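Griteck Desktop Arm Kit: Three Weekends of My Life, Reviewed 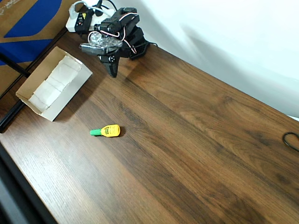 The Griteck arm at its post by the wall, with the open box and the little yellow bottle that is the whole test program.

The box says "assembles in one evening." I would like to meet the evening. Mine ran from just after lunch through most of three weekends, with a break in the middle while I waited for a bag of screws and reconsidered my hobbies.

I bought the Griteck because I wanted an arm at home that could pick a thing up and put it in another thing. That was the entire ambition. I had used a Ziltis at the shared workshop across town, and it's a nicer machine in every way, but it's bolted to a bench there and you have to book it, and the slot I always got was the one before the laser cutter people came in and wanted the extractor on.

The build

You get the servos, a stack of black brackets, a driver board, a power adapter and 62 pages of instructions. The first 35 are safety warnings in several languages. The rest are drawings, and they are good drawings, apart from the one for the elbow, which shows the bracket facing the opposite way from the one on the next page. I went with the next page. The next page was wrong.

Set the ID on each servo before you put anything together. The manual mentions this after you have put everything together. I took the arm apart down to the base, did the IDs one at a time, and built it again, and I have to say the second time went much faster, so perhaps that's where the one evening comes in.

The screws are fine if you have a decent driver and awful with the one in the kit, which is made of something close to cheese. I used my Vivska set. Thread locker is not included and you want it on the gripper, where two screws backed out on me before I gave in.

Wiring

The red and white servo leads are cut to a length that somebody must have arrived at by compromise. They reach, but they stand off the joints in little loops, and for the first few days I winced whenever the shoulder moved. Nothing has snagged yet. A few clips would have cost Griteck pennies. The power cord, on the other hand, is stingy, so plan to have an outlet strip on or very near the desk.

Running it

The software installs without a fight, which I had not budgeted for. Calibration means holding the arm in a set pose with one hand and pressing Enter with the other, and the pose is far enough from my keyboard that I did it with my chin. There is a setting for a delay. It's in the second menu.

My test is simple: small bottle lying on its side, shallow cardboard box, get one into the other. Out of 68 tries before I stopped writing them down, it managed just over half. Round things on a smooth desk like to roll, and the gripper has angular, tapered fingers that are lovely for a box corner and less lovely for a fat little bottle. A strip of rubber on the inside of each finger helped a great deal. Folding the lining in the bottom of the box so things land softly helped my nerves.

It's quieter than the Ziltis and a good deal weaker. It will hold an empty mug for a while and then lower it with an air of regret. Full reach with anything in the fingers makes the shoulder servo warm, and the manual's advice on this is to avoid full reach.

Support

I wrote to Griteck about the missing screws and got a polite answer the next morning and the screws 3 weeks later. I also wrote about the elbow drawing. They thanked me and said it would be corrected in the next edition.

Should you buy it

If you want to learn how an arm goes together, yes, and you will learn it twice. If you want one that works when you sit down, the Matheson costs more and comes assembled, and you can spend your weekends outdoors. I keep meaning to sell mine and I keep adjusting the gripper instead.

Good: price, software, quiet, spare parts sold separately.
Bad: elbow drawing, cheese screwdriver, short power cord, page order.
Rating: three and a half out of five. It was two and a half before the rubber strips.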